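Politique Kavov : questions fréquentes

Les données d'entraînement viennent-elles d'un vrai robot ?
Non. Les 3000 démonstrations ont été produites en simulation, dans Walbridge. Aucune trajectoire réelle n'a servi à l'apprentissage.
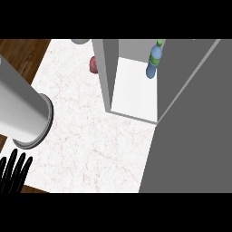
Équipe Yagi, mise à jour de juillet

Que contient une scène ?
Un bras, un meuble ouvert et des objets courants, par exemple une bouteille au bouchon vert. Les textures du plan de travail et du sol sont tirées au hasard, marbre et bois compris.

Comment la méthode est-elle évaluée ?
Sur 695 essais, avec des positions d'objets absentes de l'entraînement. La politique en réussit 535. Un essai compte comme échec si l'objet tombe ou si le bras heurte le meuble.

Combien de temps dure l'entraînement ?
Environ 13 heures sur une seule carte graphique.

Le code est-il disponible ?
Oui, dans le dépôt Fluvance, avec les fichiers de configuration.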